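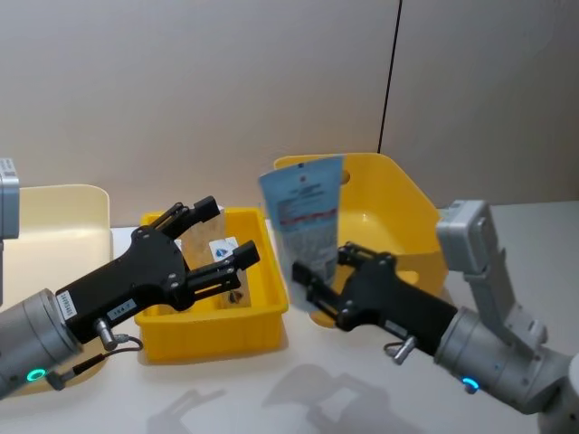 Figure 1. Two-arm station with three bins. The right gripper holds a light blue tube.

Home | Manuals | Bornska | Previous | Next

Setting Up a Sorting Trial

This section describes the trial used in the Bornska grasp-transfer study. Direct questions on the method to Miroslava Mykhailiuk.

1. Set the cream bin on the left, the small yellow bin in the middle and the large yellow bin on the right.
2. Stand the cartons upright in the small bin.
3. Load the Wosik policy and select seed 256.
4. Start recording, then release both arms. 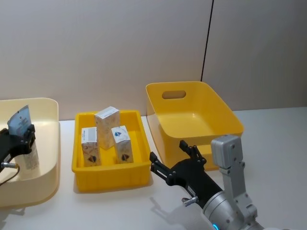

Figure 2. Left gripper on a carton in the cream bin; right gripper open.

Note: A transfer is scored only when the carton has been released and the gripper has cleared the rim. Each condition consists of 39 trials.

CAUTION: Keep hands off the table while either arm is enabled.

5. Check the cable at each wrist before the next trial.
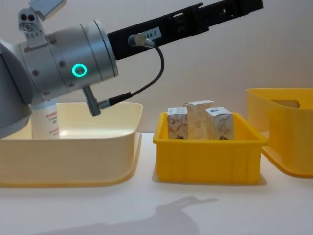

6. If a cable catches on a bin wall, stop the trial and mark it void. Void trials are repeated at the end of the condition, up to two times, and are reported separately in the Shevchuk results table.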